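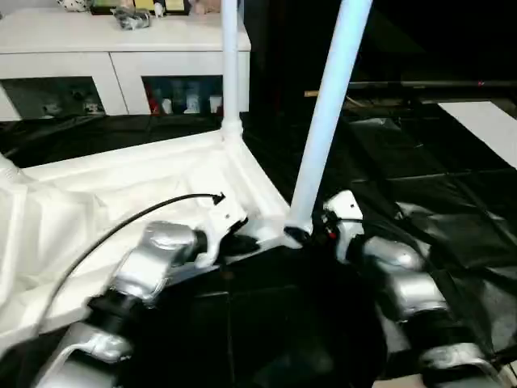
I used to think teaching a robot meant typing very fast in a dark room. Then I spent an August afternoon at Pruletti, where a two-armed machine was putting together a frame of white tubes and corner fittings, and I learned that most of the job is patience (and snacks).

The project is called Skarton, and what it eats is examples. Each attempt gets saved as an episode, with the arm positions and the camera views all lined up in time. The team had 1569 of them when I walked in and wants 3888 before they train the next version. I asked if they could just copy the good ones a bunch of times. They laughed at me, kindly!
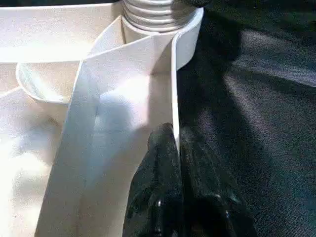
What the system needs is variety. So they shift the parts a little between runs, turn a fitting, rumple the fabric, and go again. The wrist cameras matter a lot, because from up top a gripper can hide the very thing it's grabbing. Fumbles get saved too, as long as there's a recovery in there somewhere, and I found that weirdly comforting. 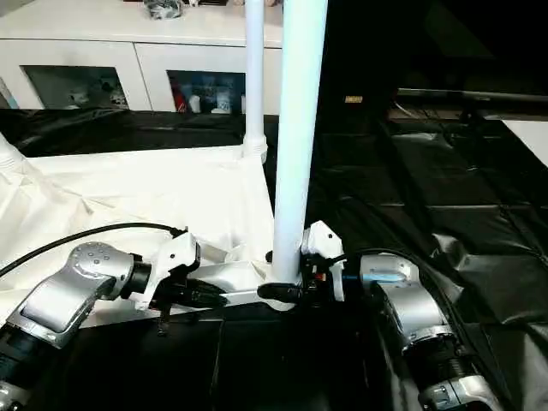
Two arms make everything harder, by the way. One has to hold steady while the other pushes, and both have to agree on when to let go. A session is 20 episodes, then a break, then somebody goes through the recordings and tosses the duds. I stayed for two sessions and went home with a sore neck from leaning in.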